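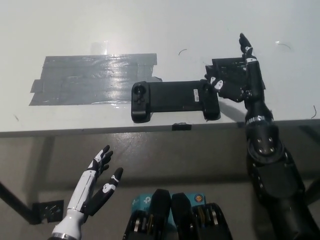
Page last changed: 2/17/22

Home > Workshop > Tapes > Cloth tapes
Reading time: 2 minutes

Urkik Grey Cloth Tape, 48 mm

A general-purpose cloth tape for sealing, bundling and quick repairs indoors or under cover. It tears by hand across the width, so scissors are only needed if you want a straight end.

The backing is polythene-coated cotton, 220 microns thick, with a rubber adhesive. It sticks well to painted metal, smooth plastics and sealed wood. It does not stick well to brick, bare concrete or anything greasy. Wipe the surface with a dry cloth first and press from the middle outwards - small bubbles can be pushed to the edge with a thumb.

To cover a larger area, lay strips side by side with a small overlap. Peel back slowly and at a low angle when removing. Residue comes off with white spirit, but test a hidden spot on lacquered furniture.

Roll length: 50 m
Colours: grey, black, white
Minimum temperature when applying: 2 °C
Shelf life: 18 months, stored flat in the box

Sold singly or by the carton. Orders from the Plokville depot go out the next working day. The depot closes for the last week of August.

Related items
Urkik Masking Tape, 25 mm
Delaunay Double-Sided Carpet Tape
Nivness Tape Dispenser, bench type
Nivness Cable Ties, bag of 400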